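Review: Kakel insulated winter boots
Posted 10th January

I've had my Kakel boots for a good few weeks now and I love them, so I'm finally writing this up for everyone who asked after my last letter home!

Some background first. I'm living in Budville for the year, teaching in the mornings and playing far too much football in the afternoons, and the pavements here are solid ice until somebody gets round to the gritting. My old boots were fine for an English winter (puddles, mostly) but my toes were numb by the time I got to the tram. Folke Torvik, who has the room below mine, took one look at them and marched me off to the shop. I paid 80 for the Kakels, down from a price I would never have managed, and I've worn them nearly every day since.

They're so warm! The lining goes right down to the toe, and I can get away with one pair of socks where I used to wear two. The grip is brilliant as well. There's a steep bit behind the church in Pollano that I used to go down sideways, holding the railing, and now I just walk it like a normal person.
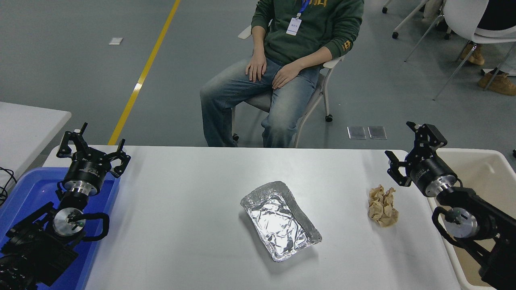 Foil tray and a ball of brown paper on the white table.

Sizing is a bit odd. I'm usually a 40 and that's what I bought, but they come up roomy in the heel, so try them on with the socks you really mean to wear. The laces are also very long, and I've tucked mine into the tops ever since I tripped over one outside the bakery (in front of my whole class, lovely).

I did try the Landry pair first. Nice looking and a lot lighter, but the soles felt hard and slippery on the shop's wet tiles, and they don't come as high up the leg.

Would I play football in them? I have, twice, and scored once! I wouldn't recommend it though, my shins ached all evening.

Mum, they do them in your size too. I'll look again before I come home in July.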